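# Rehanging a sagging casement window

If the sash drags on the sill or the latch no longer lines up, check the hinges before you plane anything. Planing a sash that has only dropped leaves a gap you'll have to fill later.

## What you need

- Screwdriver and a 2 mm pilot bit
- Hardwood dowel and wood glue
- Plastic packers
- Pencil and a long level

Work on a dry day. Sunday morning is fine, but start early enough that the opening won't be bare overnight.

## Find the problem

Close the window and look at the gap along the top. An even gap means the hinges are sound and the wood has swollen. A gap that widens toward the latch side means the top hinge has pulled away.

Open the sash halfway and lift the outer corner. Any play at the top hinge confirms it.

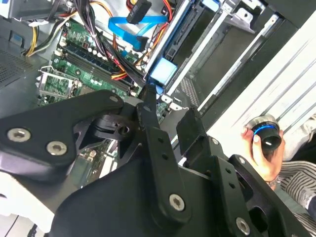
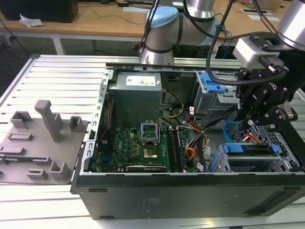
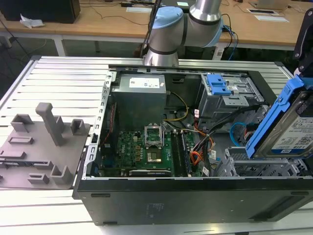
## Take the sash off

Have a helper hold the weight. Our old Corkby sash measures 875 mm tall and is too heavy to hold with one hand while you turn screws. Remove the bottom hinge screws first, then the top. Mark each hinge leaf with pencil so it goes back where it came from.

## Plug the holes

1. Drill the stripped holes out to 8 mm.
2. Glue in dowel and leave it until the glue is hard.
3. Trim flush with a chisel.
4. Drill new pilot holes in the center of each plug.

Nathalie Coppens, who repaired the Drummond windows, uses brass screws one size longer than the originals. Steel is cheaper and will do on a painted frame.

## Hang it again

Set the sash on packers, fix the top hinge with one screw, and close the window to check the gap. Add the remaining screws once it's even. If the latch still catches, move the keeper plate and fill the old holes. Touch up bare wood with primer the same day.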